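Unon Wrist Recording Kit

The Unon is a wrist-mounted recording kit for collecting manipulation examples on a two-finger gripper. It stores camera video, finger position and arm pose in one file per example, ready for training. An operator guides the arm by hand or from the Lukari handheld controller.

Each example starts and ends on a button press. Failed attempts can be kept and marked as such, or discarded from the controller. Files are written to the base unit and copied over the network at the end of a session.

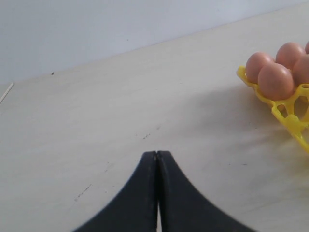

Page last changed: October 12, 2018

Wrist view with the fingers closed and brown eggs in a yellow carton to the right. The fingertips stay in view when closed, so the approach to an object and the state of the gripper are recorded by the same camera.

For fragile objects, set the closing force limit before the first example. The limit is saved with the file and cannot be edited afterward.

Specifications
Kit weight at wrist: 317 g
Cable length: 300 cm
Storage: 1000 GB
Lens angle: 84 degrees

In the box
Wrist camera and bracket
Base unit with power supply
Lukari controller
Cable clips

The Kadrić bracket for older arms is sold separately. Orders and technical questions: Velimir Georgiou, Ondero sales desk.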